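4.3 Setting the work surface height

Applies to Skondeo height-adjustable bench frames, model 2209, with the standard hand control.
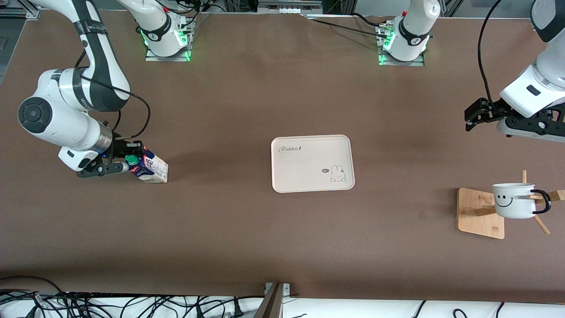
The frame leaves the factory at its lowest position. Set the working height after the top has been fastened and the feet have been leveled (see 4.2). Seated work normally calls for a surface level with the user's elbows. For standing assembly or packing, set the surface slightly below elbow height.

Before you start

Check that the total load, including the top, is under 300 lb. Leave at least 5 inches of free space on all sides and above the highest item on the bench. Power cords must have enough slack to reach the outlet with the bench fully raised.

CAUTION: Keep hands clear of the crossbar and the inner leg sections while the frame is moving.

First-time reset

1. Plug the power cord into a grounded outlet. The display shows three dashes.
2. Press and hold DOWN until the legs stop. Do not release the button.
3. Keep holding for another five seconds. The frame drops slightly, rises, and stops.
4. Release DOWN. The display now shows the height in inches.

Note: If the display shows E2 after step 4, the two legs are not at the same height. Unplug the frame, wait one minute, and repeat the reset.

Storing a height

5. Press UP or DOWN until the surface is at the height you want.
6. Press M. The display flashes.
7. Press 1, 2 or 3 while the display is still flashing. A single beep confirms the setting.

To return to a stored height, press and hold the matching number. The frame stops if the button is released early – this is normal and does not erase the setting.

Upper and lower limits

Set a limit where the bench stands under a shelf or over a cabinet.

8. Move the surface to the highest position allowed.
9. Hold M and UP together until two beeps sound.
10. For the lower limit, repeat with M and DOWN.

Limits are kept after a power loss. A reset clears them, and they must be entered again.

Duty cycle

Run the motors for no more than two minutes in any 20-minute period. If the display shows HOT, leave the frame plugged in and wait until the message clears.

CAUTION: Do not use the frame to lift or press against fixed objects. Damage from this is not covered by the warranty.

Inspect the leg bolts every 2000 cycles. The cycle count is shown by holding 1 and 3 together. Tightening values are listed in 7.1.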